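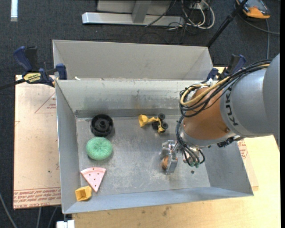

An integrator at Korngate, asked whether the risk assessment for a new picking cell had been finished, replied that of course it had, the robot was certified. The reply gets repeated in safety courses as a joke. We think it is closer to a job description. A great many cells are signed off on exactly that reasoning, and most of this chapter is spent taking it apart.

Chapter 7
Standards on the Shop Floor

A certificate covers what somebody sent in for certification. If that was an arm, the certificate is about the arm. It says little about the tool bolted to the wrist, the cables tied along the side, the bin under the tool, or the person who leans in to pick up a dropped part. Those belong to the application, and the application is the part that hurts people.

Keep a simple test in mind as you read. Whenever a rule is quoted, ask what would be different in the cell if the rule did not exist. Sometimes the answer is a fence, a speed limit, or a stop button within reach. Quite often the answer is a signature.

7.1 The binder problem

The Kurian plant had a robot safety binder of 119 pages when we first read it. We found 16 pages that told an operator to do something, or to stop doing something. The rest were definitions, revision tables, copies of supplier declarations, and two versions of the same flow chart that disagreed about who may reset the cell after a protective stop. Both versions were marked current.

Length is not the complaint. A long document can be a good one if the people who need page 30 can find page 30. At Kurian the binder was kept in an office that was locked on the night shift.

Vendors will tell you that software has solved this. Standik, a checklist tool sold to small integrators, walks the user through nearly 40 prompts and prints a report at the end. We used it for a term with students. The prompts are sensible. They also accept "N/A" for every hazard without asking why, and the report looks the same either way. Students noticed this within an hour and behaved accordingly.

7.2 What the small cell gets away with

Bin picking at bench scale is where good practice gets thin. The parts are light, the work changes often, and the cell may be rebuilt twice in a month. People clamp things down, run a few picks, unclamp them, and try another layout. Each change is minor, so no change seems to call for a new assessment. By October the setup described in the paperwork from spring may share nothing with the one on the bench except the arm.

Our advice, which you are free to doubt, is to write down the limits of the assessment before the hazards. State which tool, which payload, which reach, which fixtures, and how they are held. When one of those changes, the document is out of date and work under it stops until it is revised. The Trerkano lab adopted this and complained about it loudly. We have no accident figures to show that it helped, and a lab that size would never produce enough of them to prove anything.

Before going on to Section 7.3, find the most recent assessment for a cell you have access to. Check the date, then check the tool fitted today against the tool named on the form. Bring both to class, including any blanks.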